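Retiro pendiente en exchange desde hace días, ¿se pierde si quiebran?

Foros > Dinero y bancos > Criptomonedas

Publicado por Hazel Doucet

Hola, a ver si alguien me puede orientar porque estoy un poco nerviosa. Tengo 3675 USDC en Vonby, cuenta verificada, todo en regla, llevo con ellos desde el año pasado. En febrero pedí un retiro de todo a mi monedero y sigue en "pendiente de revisión". Primero me dijeron 24 horas, luego que 83 horas (sí, 83, ni idea de dónde sale ese número), y ahora el soporte solo me contesta con la plantilla.

Lo que me piden: justificante de origen de fondos. Mandé las nóminas y el extracto del banco desde donde hice las transferencias. Me lo rechazan porque "el documento no es legible". Es un PDF descargado del propio banco, más legible imposible.

Cosas que no entiendo:

- Si la empresa cae, ¿mi dinero cuenta como mío o soy una acreedora más? En las condiciones pone que los activos "podrán mantenerse de forma agrupada".
- ¿Lo cubre el fondo de garantía, como una cuenta de banco?
- Me ofrecen pasar el saldo a su producto de rendimiento, se llama Giltley, "mientras se resuelve la revisión". Me suena raro que no me dejen sacar pero sí me dejen meterlo ahí.
- ¿Sirve de algo reclamar o es perder el tiempo?

Pequeñas pruebas: intenté sacar solo 200 y tampoco. Pendiente igual. La app funciona normal, puedo comprar y vender, lo único que no va es retirar.

Gracias de antemano, y perdón por el tocho, escribo desde el movil.

Respuestas (3)

sugawara_84

Sal de ahí cuanto antes. A mi cuñado le pasó con otra y nunca vio un euro. Yo lo tengo todo en un monedero Trirndale de los físicos y duermo tranquilo.

 Comentario de Hazel Doucet: si pudiera salir no preguntaría...

Ziad Awad

Voy rápido que entro a trabajar. No soy abogado, trabajé unos años en cumplimiento en una pasarela de pagos, así que lo que digo es de haber estado al otro lado. Por partes.

Fondo de garantía: no. Eso cubre depósitos en entidades de crédito. Unas monedas estables en un exchange no son un depósito, aunque la app ponga "saldo" y salga con el símbolo del euro al lado. Ojo si tienes además euros sin convertir dentro de la cuenta, eso puede estar en un banco a nombre de la empresa y con otro régimen. Míralo en las condiciones, apartado de custodia o de salvaguarda.

Si quiebran: depende de si hay segregación de verdad. "De forma agrupada" por si solo no es malo, casi todos juntan las monedas de los clientes en monederos comunes. Lo que importa es que estén separadas de las de la empresa y que esté escrito que siguen siendo del cliente. Busca las palabras "titularidad" y "transmisión". Si dice que transmites la propiedad, mala cosa, pasas a tener un crédito contra ellos y a la cola con el resto. En la Unión Europea las normas nuevas obligan a separar a quien esté autorizado como proveedor, pero primero comprueba que lo esté. El registro es público. Busca por la razón social, no por el nombre comercial, que muchas veces la licencia la tiene una filial y tu contrato está firmado con otra de fuera.

Giltley: NO. Ni un céntimo. En los productos de rendimiento lo normal es que prestes las monedas, y ahí la segregación se acaba. Léete las condiciones si quieres pero yo no lo tocaría. Y que te lo ofrezcan con un retiro parado me gusta poquísimo.

Lo de la revisión: puede ser una revisión normal, las hay lentas y muy tontas. El "no legible" casi siempre es automático. Lo que haría yo, en este orden:

1. Bájate hoy mismo el historial completo de movimientos en CSV y saca capturas del saldo, del retiro pendiente con su identificador y del chat entero. Si un día cierran la app te quedas sin nada que enseñar. Guárdalo fuera del móvil.

2. Vuelve a mandar los justificantes de otra manera. Si el PDF del banco lleva contraseña o firma digital, el lector les falla. Imprímelo y hazle foto plana, o guárdalo otra vez como PDF sin protección. Apoya la hoja en la encimera con buena luz, sin flash, las cuatro esquinas dentro.
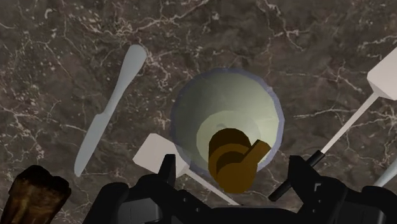
3. Reclamación formal, no chat. Tiene que haber un correo o formulario de reclamaciones, normalmente escondido al final de las condiciones. Pon fecha del retiro, importe, identificador, qué documentos mandaste y cuándo, y pide por escrito el motivo concreto del bloqueo. Frases cortas. Nada de amenazas. Pide acuse de recibo.

4. Si no contestan en el plazo que marcan ellos mismos, al supervisor del país donde estén autorizados. No te va a devolver el dinero, eso que quede claro, pero una consulta del supervisor mueve expedientes que llevan semanas parados. Lo he visto.

5. No abras segunda cuenta, no cambies de correo ni de teléfono ahora, no hagas 40 retiros pequeños a ver si cuela. Todo eso salta como alerta y vuelves al principio de la cola.

Una más: en cuanto escribas de esto en público te van a llegar mensajes de gente que "recupera fondos". Estafa, todos. Nadie serio te pide un adelanto ni tu frase semilla.

 Comentario de Hazel Doucet: mil gracias. He mirado y en condiciones pone "el cliente conserva la titularidad", menos en Giltley, ahí dice que se transmite. El PDF sí que llevaba firma digital. Lo reenvío esta tarde.

 Comentario de Ziad Awad: pues buena señal lo primero. Guarda copia de esas condiciones tal como están hoy, con la versión, que luego las cambian.

pepelu_btc

Yo estuve igual, en revisión bastante tiempo, y al final me llegó todo de golpe a las 4 de la mañana sin explicación ninguna. En mi caso era por el monedero de destino, que no lo había verificado. Mira en Ajustes > Direcciones si te sale en amarillo, hay que firmar un mensaje o mandar una cantidad mínima desde ese monedero. No te avisan, tienes que entrar tú.

Lo de los impuestos apúntatelo tambien, que el retiro a tu propio monedero no tributa pero si has ido cambiando entre monedas sí cuenta. El CSV te va a hacer falta para eso de todas formas.

 Comentario de Hazel Doucet: ¡está en amarillo! Voy a probar. Si sale lo pongo aquí.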